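Reading time: 2 min

# Skidutell finger comparison - data card

Recordings from a side-by-side trial of two finger designs for the Kisow hand-held gripper. Collected in March at the Urnia kitchen bench. Released Saturday, April 11, 2026.

## What was compared

- **Set A**: plain flat fingers, hard plastic, no padding
- **Set B**: serrated blades with soft ridged pads on the inner sides

Both sets bolt onto the same housings and carry the same square markers, so the pose and opening width code runs unchanged. Swap the blades and redo the zero-width calibration before recording anything.

## Contents

- 200 episodes, split evenly between the two sets
- 5 tasks: bun, bottle, cap, tray, oven door
- 12 episodes flagged as failed and kept in `failed/`

Each episode has wrist video, gripper width and a pose track. Timestamps come from the camera clock. Width is in millimeters.

## Notes on the bun task

The operator grips the bun by its sides and moves it between the bowl and the toaster oven. The oven door is already down when an episode starts - opening it is a separate task.
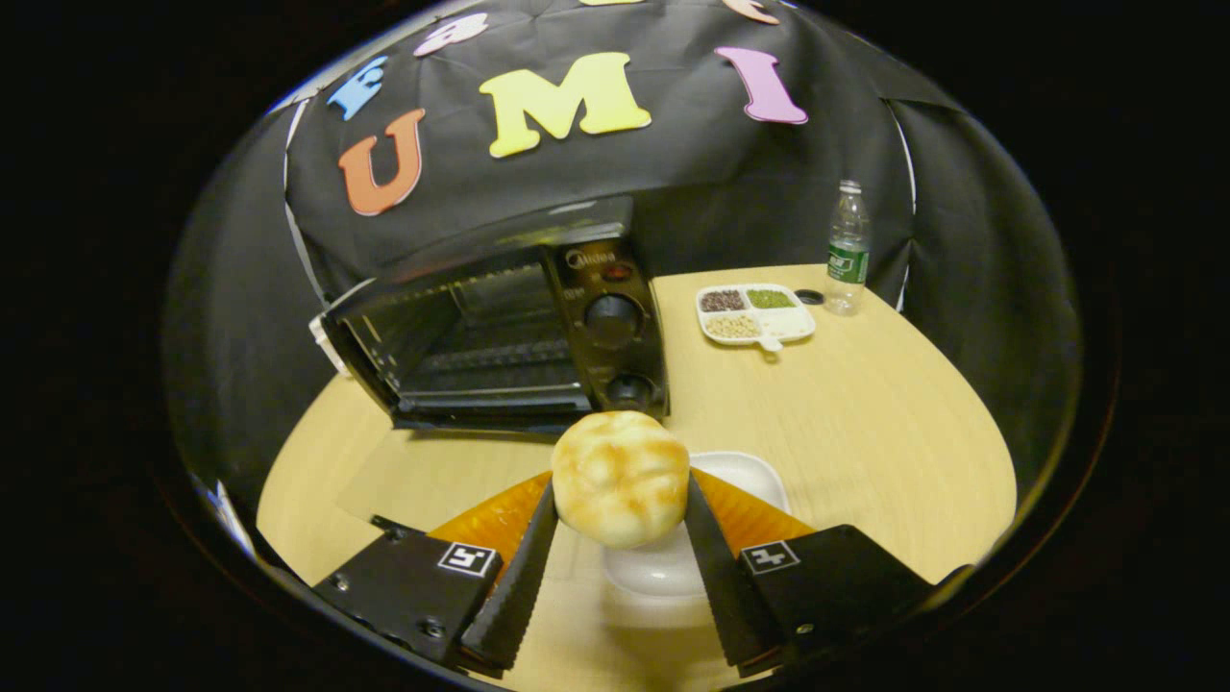
Squeeze is the number to look at first. Set A operators tended to close further than they needed to, and the width traces show it. Set B traces are flatter, but the pads hide the last bit of contact from the camera, so don't use video alone to label the moment of grasp.

## Known problems

- Marker dropouts when the wrist turns quickly
- 2 bottle episodes have no pose track
- Width drifts slightly in long sessions with Set B

The loader is in `tools/` and was adapted from the Polishchuk scripts. Older versions of those scripts read width in meters.

Contact: open an issue in the Skidutell repository | © 2026 Urnia | Back to top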